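On keeping things alive on the kitchen worktop

10 November 2020

My grandmother never bought a herb in her life. She had parsley by the back step and mint that had got into everything, and if you wanted anything fancier than that you were told to go and eat at somebody else's house. I've been thinking of her a lot this year, what with all the cooking and all the staying in, and in April I decided that I too would be a person who snips things into a pan.

It went badly, of course! I started with basil from the supermarket, 2 pots of it (one for me and one for Saskia next door, who had been so good about the parcels), and mine was a sad brown stick inside a fortnight. Hers is still going. She says she waters it from underneath, in a saucer, and tips away whatever is left after half an hour, and I have since done exactly the same thing with exactly the same saucer and killed another one.

So I rang Fletcher, who used to work at the nursery out on the Kereama road and still can't walk past a hedge without pulling at it. He told me that supermarket basil is really a whole crowd of seedlings squashed into one pot, all elbowing each other, and that I should split them up and give them some room. He also told me I was fussing. "Put something spiky on the worktop and leave it be," he said, and I must say I was a bit put out, but I've come round to it.

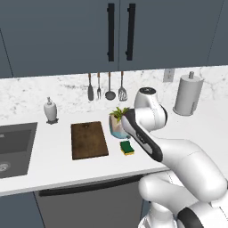 Green and spiky, next to the washing-up sponge.

Spiky plants, I find, suit the sort of person I am, which is one who remembers everything at once on a Sunday and nothing in between. I poke a finger into the soil, and if it's dry right down to the second knuckle I give it a proper drink at the sink and let it drain. If it isn't, I make a cup of tea instead. Winter is the time to hold back, Fletcher says, and to keep the pot away from the cold glass at night.

The basil hasn't been given up on entirely, mind you. Anahera has promised me some seed she saved over the summer, and I have cleared a space on the sill beside the radio, between the egg timer and the jug with the chip in it that I can't bring myself to throw out. Seed won't want sowing until spring, so for now the envelope will live in the drawer with the string.

If anyone has a good way with coriander, do write and tell me. Mine goes to flower the minute I turn my back, and I'm very fond of it in soup.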